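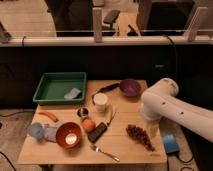
Mixed kitchen items on a sorting table, including a tray, bowls, cutlery, fruit and cloth.

About Nirkia

Nirkia writes and maintains sorting procedures for shared kitchens. Our clients are student residences, workplace lunch rooms, community halls and small care homes, where many people use the same benches and drawers and few of them put things back in the same place. We supply the written procedure, the shelf and drawer labels, and a half-day of on-site instruction.

The company was started in Stumton, where we still have our office and a practice kitchen. It has nine employees. Four work on procedures, and the rest handle labels, site visits and accounts.

What we work on

Most of our work begins with a table of unsorted items. Food, tableware, cleaning gear and personal belongings collect on the same surface during a normal day, and the person clearing it has to decide where each one goes. An orange and a carrot are both food but are usually stored apart. A fork and a knife are both cutlery, although many sites keep sharp knives in a separate rack. A phone does not belong to the kitchen at all and has to be returned to its owner or placed in a lost property tray.

A good procedure reduces the number of these decisions. Ours are printed on one side of one sheet and fixed at eye level near the bench.

The Flateck method

Our standard procedure is called Flateck. It divides loose kitchen items into five groups, handled in a fixed order.

Group A: Sharp items. Knives are removed first, carried by the handle, and placed in the wash rack or knife block. They are never left under a cloth or in a sink of water.

Group B: Personal and electrical items. Phones, chargers, keys and glasses are moved to a dry shelf before any wiping starts.

Group C: Food. Whole fruit with peel goes to the fruit bowl. Grapes and other soft fruit are checked, and go in the fridge in a covered container. Root vegetables go in the crisper. Anything cut, split or unlabelled is dealt with under the site's own food safety rules.

Group D: Tableware. Bowls are stacked by diameter, largest at the bottom. Cups are grouped by material, with metal kept apart from ceramic and plastic to limit chipping and scratching. Forks and spoons go to the wash rack handle down.

Group E: Cleaning gear. Sponges are wrung out and stood on edge in a draining tray. Cloths are opened flat before anyone decides whether they are to be hung or laundered. A bunched cloth dries slowly and can hide small items, so it is always shaken out over the bench.

The order matters more than the speed. In our trials, the most common fault was wiping the bench while Group B items were still on it. The second was a sponge returned to a tray that had not been emptied.

Colour and labelling

We do not rely on the colour of bowls or cups to show where they belong. Shared kitchens replace their tableware piece by piece, and within a year or two the colours no longer follow any system. Labels are fixed to the shelf, drawer or tray instead, and they name the type of item. Trays are the one exception. Sites may assign a tray colour to cleaning gear, provided that colour is not used for food anywhere else in the building.

Label stock is a matte synthetic film with a removable adhesive. It tolerates daily wiping with diluted detergent but should not be used inside a dishwasher. The current catalogue lists 352 labels, and custom wording can be ordered in sheets of 24.

The practice kitchen

The Stumton practice kitchen has a timber-topped table, open shelving, a double sink and a domestic fridge. New procedures are tested there before they go to a client. A test set is laid out on the table without any arrangement, and the tester works from the printed sheet alone. Any step that causes a pause or a second reading is marked and reworded. A typical sheet goes through four revisions.

Group visits to the practice kitchen can be booked from February to November. Closed shoes are required.

Zakaria

Zakaria is our record sheet for sites that need to show a bench has been cleared and wiped at set times. It has one line per check, with columns for time, initials and exceptions. Residences generally use it twice a day, at 10 am and 8 pm. Care homes tend to add a check after each meal. Completed sheets stay with the client, and we do not collect them.

What we do not do

Nirkia does not provide cleaning staff, pest control or food safety certification. We do not sell tableware or storage furniture, and we take no commission from firms that do. Where a kitchen needs more shelving or a second sink before any procedure will work, the site report will say so.

Working with us

A first site visit takes roughly two hours and should be booked for a time when the kitchen is in normal use. Please do not tidy beforehand. We need to see which items collect on the benches and where. A written report follows, with a draft procedure and a label list.

Reprints of the wall sheet are free of charge to current clients. Requests should give the site name and the revision number printed in the lower right corner of the sheet.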